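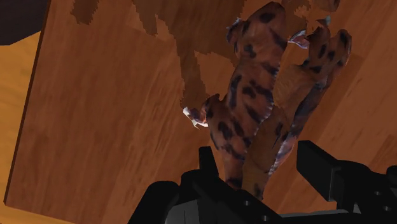

Search this forum... Advanced

Brorkesside 1.7 patch: did it fix anything?
Started by mossgate, 14/08/2023
23 replies, 3,000 views

mossgate wrote:
Patch notes say the save bug is "resolved in most cases." Which cases? I lost a January save and 200 hours with it, and I'm not putting another evening into this until somebody shows me a file that survives a crash. Patard has said "resolved" before.

tin_ferry wrote:
Works for me. Seven crashes since the update and every save loaded. I think people are piling on at this point.

mossgate wrote:
Seven crashes and you're calling that working?

tin_ferry wrote:
I said the saves work. Crashing is a separate bug and they've said it's next.

Oldpike wrote:
They said it was next two patches ago. Go read the notes for 1.5, same sentence, they moved one comma. Meanwhile there was plenty of time to get the Jescombe expansion into the store.

quillon88 wrote:
Different people make the expansion. The artists don't fix save code. I get being mad but that argument comes up in every thread and it's wrong every time.

Oldpike wrote:
Somebody decides where the money goes. I never said the artists should fix it.

harrowlamp wrote:
Has anyone tried this with cloud sync off? Mine only broke when I quit during the little spinning icon. With sync off I've had no trouble, but I've only played a few evenings so don't take that as proof.

mossgate wrote:
Sync was off when I lost mine. So there goes that one.

harrowlamp wrote:
Well, shoot. Was it a manual save or an autosave?

mossgate wrote:
Auto. The manual one from the same night was gone too -- not corrupted, just not in the list.

quillon88 wrote:
Check the backup folder, the one called Dvořáček (that's the old engine name, they never renamed it). Sort by date and copy the newest file back. Got me back to chapter four.

mossgate wrote:
Found the folder. Two files, both zero KB. I've asked for a refund and I'll believe 1.8 when I see it.

Share (7) | Reply | Report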